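3. Household routines and the timing of evening meals

3.1 Setting and sample

The meal diaries come from two districts of Gellinum, a mid-sized town whose older center is served by tram and whose outer estate, Flalness, was built for families moving out of the port area. Both districts have a mix of renters and owners. Flalness has fewer shops within walking distance, and people who live there spend more time getting home from work. We chose the two areas for that difference, as earlier work on meal timing has often treated travel time as a background condition and has not measured it directly.

Households were asked to keep a paper diary through the month of July and to note, for every evening meal eaten at home, when cooking began, when the first person sat down, when the last person got up, and who was at the table. Meals eaten standing, meals eaten in front of a screen, and meals eaten in two sittings were all to be entered, with a short note. In total the diaries hold 2150 usable evening entries. Entries with no start time or no end time were left out, as were entries written in a single block at the end of the month.

Respondents were free to decide what counted as a meal. We had tried a stricter rule in the pilot, under which a meal had to include one cooked item, but it led people to leave out exactly the light summer suppers we wanted to know more about. Bread and cheese at a laid table is therefore a meal in our data, and so is soup reheated by one person at 9 p.m.
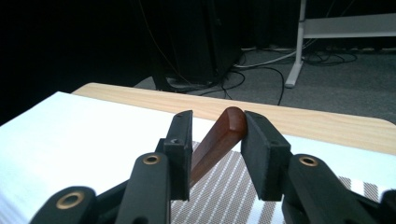

The table itself was covered by a separate sheet. On it, respondents marked whether the table had been laid before cooking began, while cooking was under way, or after the food was ready, and which member of the household had done it. The sheet was added late, after interviews in the pilot showed that people used table laying as a signal. A parent who put out plates was telling the rest of the house that food was on its way, often without saying anything.

3.2 Coding

Diary entries were coded into 4 types: shared meals, where everyone at home that evening sat down within ten minutes of each other; staggered meals, where at least one person started later but the sittings overlapped; split meals, with no overlap; and solo meals, where only one person was at home. Two coders worked through the full set separately. Most disagreements concerned staggered meals, usually when a child had left the table and come back. We settled these by treating a return within the same sitting as continued presence.

Travel time was taken from a short form filled in once at the start of the month. It asks for the usual door-to-door time on a working day, by whatever means the person uses most. We did not correct it for days when the person worked from home, although such days were marked in the diary and are treated separately in Section 3.4.

Table laying was coded as early, middle, or late, following the sheet. When the sheet was blank but the diary note made the order clear, we used the note. A sheet that gave no order and had no matching note was coded as missing.

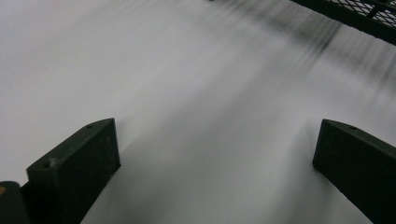 Figure 3. Pale surface with a dark gripper finger at either side.

3.3 Results for shared and staggered meals

Shared meals were the most common type in both districts, but the gap between shared and staggered meals was much smaller in Flalness. The difference follows travel time closely. In households where every adult was home before 6 p.m., staggered meals were rare in either district. In households where one adult came home after that time, the choice was between holding the meal back and starting without that person, and the two districts made this choice differently. Center households tended to wait. Flalness households tended to start, keep a plate warm, and have someone stay at the table – or come back to it – when the late person sat down.

This last habit deserves attention. Measures of family meals that ask only whether the household "ate together" would record many of these evenings as a failure to do so. The notes suggest that the people involved saw them differently. Several wrote "ate together" next to entries that our scheme codes as staggered, and one household in Flalness used the same words for a whole month of such evenings.

The order of table laying adds to this picture. Early laying went with shared meals in the center and with staggered meals in Flalness. In the outer estate, a table laid early often had places for everyone, including the person who would arrive last, and those places stayed set until they were used. Late laying went with split meals in both areas.

Cooking time had less effect than we expected. Long cooking did not make a shared meal more likely once arrival times were taken into account. What mattered more was whether the dish could wait. Stews, rice dishes and cold plates appear often in the staggered entries; fried fish and omelets appear mainly in the shared ones.

3.4 Days at home and late shifts

On days when an adult worked from home, the evening meal began earlier and was more often shared, as one would expect. The shift was larger in Flalness, where the travel saved was greater. It did not carry over to the following day.

Late shifts are harder to deal with. The largest employer of shift workers in the sample is the De Smet bakery, whose evening shift ends at a time when most households have already eaten. Families with a member on that shift reported more split meals, and some of them moved the main family meal to midday during shift weeks. Our diary form had no place for a midday meal, and we know of the practice only from notes in the margins. The Lokbridge depot, which also employs people from both districts, changes its rota every 3 weeks, and the diaries cover too short a period to follow a full cycle for every worker there. 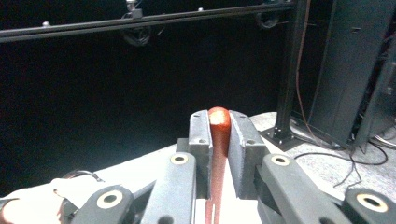 Does a short commute by itself lead to more shared meals?

Travel time matters mostly through the hour of arrival. A person with a short trip and a late shift gets home as late as one with a long trip and a regular day, and the meal patterns of the two households look much alike.

3.5 Limits of the data

July is a light month for school activities, and clubs and sports that would split a household in the fall are mostly closed. The share of shared meals is therefore likely to be higher here than over a full year. Diaries also depend on one person's attention, usually that of the person who cooks, and meals cooked by someone else were noted in less detail. A second round in a winter month, with space on the form for midday meals, would deal with the first of these problems and part of the second.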